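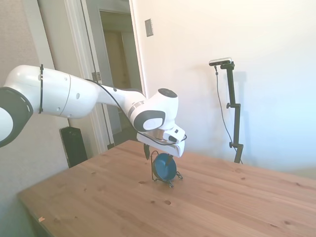

5. Setting a bowl in the wire stand

The Cirneck wire stand holds one small bowl upright on its edge, for display or for storage between meals. It is meant for use on a flat tabletop or shelf.

5.1 Place the stand on the table and spread the feet until all of them touch the surface.

5.2 Press lightly on the hoop. If the stand rocks, bend the feet by hand — small adjustments only — and press again.

5.3 Hold the bowl by the rim and lower it into the hoop on its edge.

5.4 Turn the bowl until the inside faces the way you want.

5.5 Let go slowly. The bowl should stay in place without leaning on anything else.

Note: Softwood tops such as pine dent easily. On these surfaces, put the felt pads from the Genard accessory pack under the feet. Knots and dimples in the wood can make the stand rock, so try a different spot before bending the wire.

Caution: Do not load the stand with more than 800 grams. Heavy bowls can tip it over.

Caution: Keep the stand at least 2 inches from the edge of the table.

5.6 To take the bowl out, steady the hoop with one hand and lift the bowl straight up with the other. Do not pull it sideways.

Cleaning

Wipe the wire with a damp cloth and dry it right away. The stand is not dishwasher safe. Bowls from the Skilum set can be washed as described in section 7.

Replacement pads are listed under part number 27 on the parts sheet.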